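3.2 The drawer unit

I should say a bit about the drawers themselves, as people kept asking me about them and the first draft of this paper skipped them completely. We wanted something cheap and light that a person could put on a shelf at home and forget about (the forgetting matters, and I come back to it in section 4). Danish Rind had a stack of cardboard units left over from the Makine pilot, so we started there and never felt the need to change.

The clear window in each front is the bit I care about most. In the Makine pilot we used plain fronts with paper labels, and people stopped reading the labels within days. They just pulled drawers open until they hit the right one! A window ought to help with that, or so we thought, but it depends a great deal on where you stand and what the light is doing. Put a unit near anything stripy or shiny and you may get more of the room than of your batteries and string. Figure 2 shows what I mean, with the lines of the tabletop bending across the plastic and the insides staying dark.
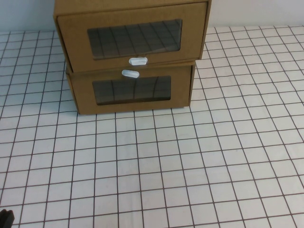
Figure 2. The two-drawer cardboard unit, front view. Both drawers have a clear plastic window and a small white oval pull.

3.3 What we asked people to do

We gave a unit to each of 40 households and asked them to keep small things in it for 6 weeks, starting in May. I was firm about not telling anyone which small things. Gaétan Zacharias argued for a fixed list (same tape, same keys, same spare buttons for everybody), and he had a fair point about comparing homes, but I've seen what happens when you hand people a list. They put the things in, they leave them there, and you learn nothing about how they tidy.

Each household kept a short diary, a line or two whenever they went looking for something. We asked which drawer they tried first and whether they had looked through the window before pulling. That second question caused more trouble than I expected, and several people wrote that they weren't sure if a quick glance counted. We told them it did. Diaries from the Kasprzak flats came back on our old form, which doesn't have the window question at all, so those are left out of Table 4 but kept in for everything else.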